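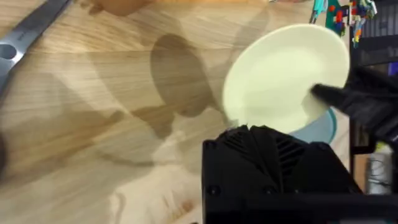
A gripper holds a cream-colored plate over a wooden table.

Itholm council vote on new leader ends in a tie
19/06/2019 | By staff reporter

Itholm: The Itholm town council failed to choose a new leader last night after the vote ended 11 to 11. A second round will be held at the next regular meeting.

The post has been open since April, when the previous leader stepped down over the sale of the old Skolon bus depot. The deputy leader has been running daily business and will go on doing so until a vote succeeds.

The two parties that govern Itholm together had agreed on a joint candidate, but the agreement did not hold in the secret ballot. The opposition put forward its own candidate and said it would do so again.
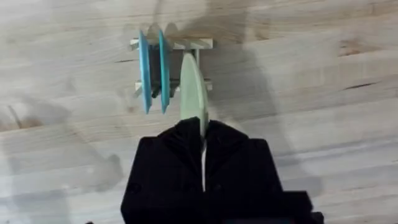
The depot sale is still the main point of dispute. The buyer, the building firm Van Rooij, wants to put 300 apartments on the site. Opposition members want the contract looked at again – the governing parties say it is signed and binding.

Under council rules, a second tie would be settled by drawing lots. The neighboring town of Dekivero filled its top post that way after its last election.

The budget debate planned for the same evening was put off.

3 comments | 14 shares
Contact the newsroom | © 2019 All rights reserved | Back to top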